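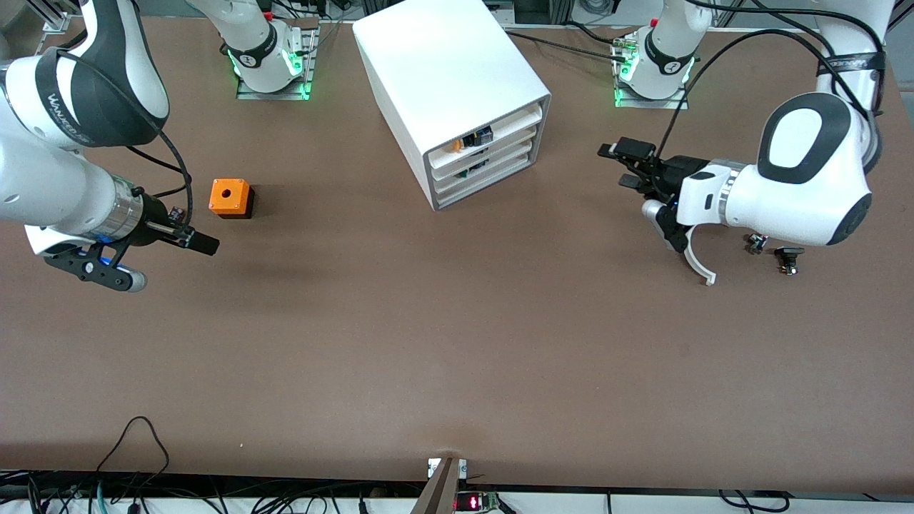 Trinh Doãn
Product Documentation, Stamen

Brekska Tabletop Drawer Cabinet, White
Page revised 8 February 2023

Overview

The Brekska is a boxy drawer cabinet for small parts and desk supplies. It stands directly on a table or bench. The top is plain and white, with no rim and no recessed tray, and can be used as a shelf within the load limit given under Specifications. 

The cabinet ships assembled. No tools are required unless the optional anchor strap is used.

Ordering

Order by name and finish. White is the only finish held in stock. Gray was discontinued in May and replacement drawers for gray units are available only while the remaining quantity lasts. White and gray drawers are the same size and can be mixed.

Stock on hand at the time of revision: 1,031 cabinets. Orders for more than one pallet are confirmed in writing before shipment.

Specifications

Type: freestanding tabletop drawer cabinet
Finish: white
Assembly: none
Maximum load on top, evenly spread: 18 pounds
Drawer cycle test: 3,000 full open and close cycles, loaded
Maximum stack height: two cabinets
Use: indoor, dry locations
Country of assembly: marked on the carton label

Outside and inside dimensions are on the drawing sheet, which is supplied on request and is the controlling document. Dimensions printed on cartons before the present revision were rounded to the nearest half inch and should not be used for layout.

Placement

Set the cabinet on a flat, level surface that carries the full footprint. Overhang at the front edge of a table is not permitted. Overhang at the rear is permitted only with the anchor strap fitted.

Leave clear space in front equal to the full depth of a drawer. At the sides, a finger's width is enough for lifting the unit out again. The back can be placed against a wall or panel.

On a slick tabletop the cabinet can slide when a heavy drawer is pulled quickly. Fit the adhesive pads supplied in the parts bag. Clean the tabletop with alcohol first and let it dry. The pads leave a mark on some oiled and waxed surfaces. Test one pad in a hidden spot for a full day before fitting the rest.

The white finish gives good contrast on a brown or dark gray work surface. On a white bench top the edges are harder to pick out from a distance, and a strip of colored tape along the front foot line is a common fix.

Loading

Put the heaviest items in the lowest drawer. Spread the load from front to back. A drawer loaded only at the front will drop slightly when open and may rub on the drawer below it as it closes.

Open one drawer at a time. The cabinet has no interlock.

Items that stand above the drawer side will catch on the frame. Check clearance with the drawer half closed before pushing it home. Rigid blocks and cubes are the usual problem, and small ones can tip over and wedge when the drawer is closed hard. A liner reduces this.

Loads on the top surface:
Keep within the 18-pound limit.
Place single heavy items over the side walls and away from the center of the panel.
Do not stand hot items on the top.
Do not clamp to the top.

Stacking

Two units can be stacked. Remove the pads from the upper unit and fit the four locating clips, ordered separately. The load limit for the top of the stack is the same as for a single cabinet, and the loaded drawers of the upper cabinet do not count toward it. The anchor strap is required on any stack.

Do not stack a Brekska on a Cosgrove base. The footprints are close but the clips do not line up, and the upper unit will walk forward in use.

Drawer removal

1. Empty the drawer.
2. Pull it out to the stop.
3. Lift the front edge and draw it clear.

To refit, hold the drawer with the front slightly raised, enter the rear of the drawer into the opening, lower, and push. If it stops partway, take it out and start again. Forcing it will bend the stop.

Drawers are interchangeable within a cabinet. Label the drawer body if position matters, and keep a matching label inside the opening.

Cleaning

Wipe with a damp cloth and a mild dish soap. Dry with a second cloth. Marker ink can usually be lifted with alcohol if it is treated the same day. Do not use acetone, scouring powder or a magic-eraser type sponge on the top. The sponge leaves a dull patch that shows under angled light.

Runners should be kept dry. Oil collects dust and will make the drawers stiff within a few months. If a drawer is noisy, remove it, wipe both runners and refit.

Accessories and spares

Replacement drawer, white
Drawer liner, cut to size, pack of two
Divider set, fits all drawers
Locating clips, set of four
Anchor strap with screws
Adhesive pads, sheet
Label holders, stick-on

Zostberg divider trays fit without trimming if the liner is left out. With the liner in place the tray sits high and the drawer will not close. Other makers' trays have not been checked.

Packing

Each cabinet is packed upright in a single-wall carton with corner blocks. Drawers are held shut by a paper band. Cut the band and peel off the remainder; do not pull a drawer through it. Keep the corner blocks if the unit will be moved again. The cabinet should be moved with the drawers emptied and taped, using low-tack tape, removed within a day.

Warranty

Two years from date of delivery against faults in the cabinet body, drawers and runners. Surface wear, pad marks and damage from overloading are excluded. Claims need the order reference and the code stamped under the lowest drawer opening. The code is also on the carton label.

Revision notes

Top load limit restated for an evenly spread load.
Cosgrove stacking restriction added.
Liner and Zostberg tray conflict added.
Gray finish removed from ordering table.
Carton dimensions withdrawn pending reprint.

Corrections to this page go to Product Documentation, attention Trinh Doãn. Quote the revision date.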